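Brutcombe Robotics Club
Progress report to the Gridia Schools Fund
Fri 11 February

Project: Clearing the Table
Period covered: November to the date of this report

Summary

The project is on schedule and within budget. The club meets twice a week in term time and the work is split between two teams: one collects demonstrations with the hand-held gripper, the other trains and tests the policy on the club's arm, which the students have named Thomas. We have recorded 605 demonstrations so far, of which 107 were rejected on review. The target in the grant agreement has been met for indoor tasks but not yet for outdoor ones.

Data collection

The first sessions were held indoors at plain desks. Students learned to move the gripper slowly, to keep the object in view and to start each recording from a similar distance. Most of the rejected recordings date from those weeks. The usual faults were a hand passing in front of the lens, or a recording stopped before the object had been released.

Outdoor work uses cloths and small ornaments on garden tables. It was added because the indoor policy did badly whenever the background changed. Slatted table tops are harder than the desks, as the fingertips can catch in the gaps, and students now approach from a shallower angle. 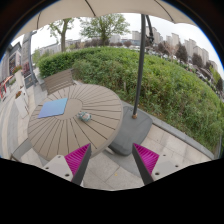 Outdoor task: light blue cloth and small figurine on a slatted round table, gripper open.

Cloth folding remains the weakest task. Students differ in where they pinch the cloth, and the trained policy tends to pick a point somewhere between the two. We have agreed a single rule – nearest corner first – and will re-record the cloth set on that basis. Small rounded objects are going better, and the ridged soft fingers hold them without much squeezing.

Training and tests

The first policy was trained on the indoor set only. Thomas completed the simple pick-and-place in most trials at a desk and in very few anywhere else. The second, trained on the mixed set, is still being tested. Results will be in the next report, together with the test sheets.

Equipment and spending

Both hand-held grippers are in use. We bought eight spare finger pads from Prokholm and have fitted two of them. The storage drives were cheaper than quoted and we ask to move the difference to the travel line, for the regional student showcase.

Problems

Wind and short afternoons limited outdoor sessions. Labelling is behind, as it was left to the older students, who have had mock exams.

Next steps

Re-record the cloth set. Finish labelling the outdoor recordings. Test the second policy on a table the students have not recorded at. Send the fund a short video before the showcase entry closes.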